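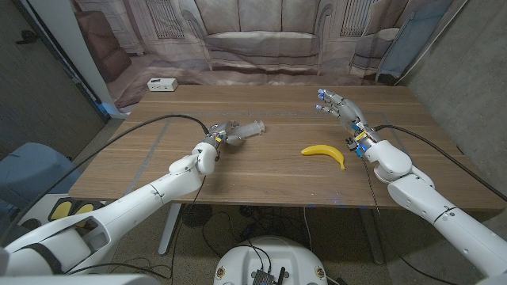 Haddadin Opens Evening Vaccination Rooms in Braststead and Clulham

BRASTSTEAD - Haddadin, the family health service with clinics in Braststead and Clulham, will open its vaccination rooms in the evening starting this October. Patients who work in the daytime can come for the seasonal flu shot until 8:30 p.m. on four evenings of the week, and also on Saturday morning. No appointment is necessary for adults.

The decision follows a survey which Haddadin sent to its registered patients in the spring. The clinics received 1,264 completed answers. Of these, 936 came from people who are employed, and the reason they gave most often for missing a flu shot was the opening hours. Cost came second, and fear of needles was third.

"We always believed that people forget, so we sent more reminders," said Leen Nassar, director of patient services at Haddadin. "When we read the answers we saw that they remember very well. They finish work at six and our door was closed at five. It was a little embarrassing for us, I must say."

The evening hours will be held in the ground floor rooms at both locations. In Braststead the entrance is from the parking lot on the side of the pharmacy, as the main door is locked after 5 p.m. In Clulham patients should use the usual entrance. Parking is free at both clinics after 5 p.m.

Children between six months and 12 years need an appointment, and they will be seen by a pediatric nurse. Parents can make one appointment for all their children together - this was not possible in the past and many families had asked for it.

Six nurses have been hired for the new hours. They are led by Geum-ok Tak, who has worked as a nurse at the Clulham clinic for nine years and before that in school health.

"In the evening people arrive tired and often they have not eaten," said Tak. "We will have chairs, water and some crackers, and everybody stays 15 minutes with us after the shot. I ask patients to wear a short sleeve under the coat. It saves a lot of time in the line."

Haddadin has ordered its first delivery of vaccine for the season, with 1,110 doses for the opening weeks. More deliveries are planned for later in the fall. Patients over the age of 60 are invited to come in the first two weeks, but they will not be refused later.

The waiting area in Braststead was also changed during the summer. The work was done by Borkari, a local building company, and included a wider door for wheelchairs, a new floor and a separate corner for patients who are coughing. "The corridor was narrow and the old door opened in the wrong direction," said Bilal Matar, project manager at Borkari. "We worked mostly on weekends so the clinic could stay open."

Patients should bring their insurance card and a list of the medicines they take. Those who have had a serious reaction to a vaccine before are asked to speak with their doctor first. People with a fever should wait until they feel well again. Patients without insurance can ask at the front desk about the reduced price.

The evening program will continue until the end of February. Haddadin will then decide if other services, such as blood tests, can be offered at the same hours.

Press contact: Omar Akl, Communications Office, Haddadin, Braststead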